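The Long Way to a Good Night in Drillon

The last bus up to Drillon leaves the valley at 4:40 in the afternoon, and if you miss it you sleep in the valley. That used to be what most people wanted anyway. The village has 598 residents in February and not many more in July, and until a few years ago it had one place to stay, a room above the bakery with a shared bath.

Now there are four guesthouses. The biggest is Jastetti, a former wool store with 26 rooms on three floors. The walls are stone and the windows are small, so the upper rooms stay cool without air conditioning. Rates start at 118 a night with breakfast, more on the side that faces the church. Ask for the other side. The bell rings at six.

Kırmızıgül is smaller and sits at the top of the lane, past the trough. Its kitchen serves dinner to anyone who calls before noon, and the lentil soup is worth the climb. There is no menu. You eat what has been cooked, at one long table, and it is over by nine.

What brings people here is mostly the walking. The old mule path to Fondavitz gains 440 meters, and most of that comes in the first hour. After the second gate it levels out and follows an irrigation channel through chestnut trees. The signs are good as far as the chapel and poor after it. Carry water, as the spring at the chapel is often dry by late summer.

Fondavitz itself is a farm, a cheese cellar and a row of barns, two of them without roofs. The cellar sells from a hatch in the door, cash only, and closes when the cheese is gone. The young one is mild and a little sour. The older one is better, but it does not travel well in a warm backpack.

Going down takes longer than you would think. The stones are worn and slick, and knees complain – mine did by the channel. Most walkers are back by five, and the village goes quiet for a couple of hours while everyone lies down before dinner.

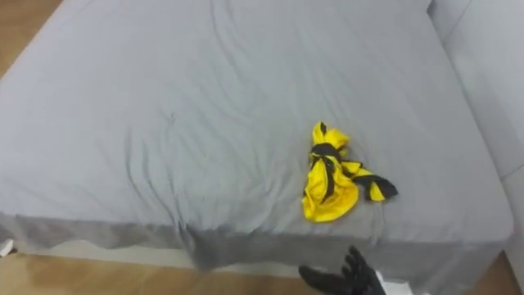 That quiet is the part I would go back for. Shops shut, the lane empties, and the only traffic is the bus turning at the square.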